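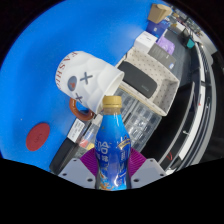 4.3 Filling and storing drinks in the Remora cooler

Before the first use, let the cooler stand upright for 20 minutes after you unpack it. Then connect the plug and wait until the green lamp stays on.

1. Open the door and take out both shelves.
2. Wipe the inside walls with a soft cloth and clean water. Do not use bleach.
3. Put the shelves back. The raised edge must point to the rear wall.
4. Turn the dial to position 2. This position is right for most drinks in a normal room.
5. Place bottles upright on the lower shelf, with the cap closed well. Cans can lie flat on the upper shelf.
6. Close the door and push lightly until you hear the click.

Note: Warm bottles need several hours to become cold. If you fill the cooler completely, do it in the evening and leave the door closed for the night.

Note: The lower shelf can be moved one step down for tall bottles. Order number for an extra shelf: 781 (Kasoseck series only).

CAUTION: Never put carbonated drinks against the rear wall — they can freeze there and the bottle may burst.

CAUTION: Do not cover the air openings on the left side.

If the lamp blinks red, pull out the plug, wait five minutes and connect it again. When it still blinks, see error code 323 in section 7.

Text: Veerle Van Rooij. Checked by Liesbeth Kramer, 29 November 2022.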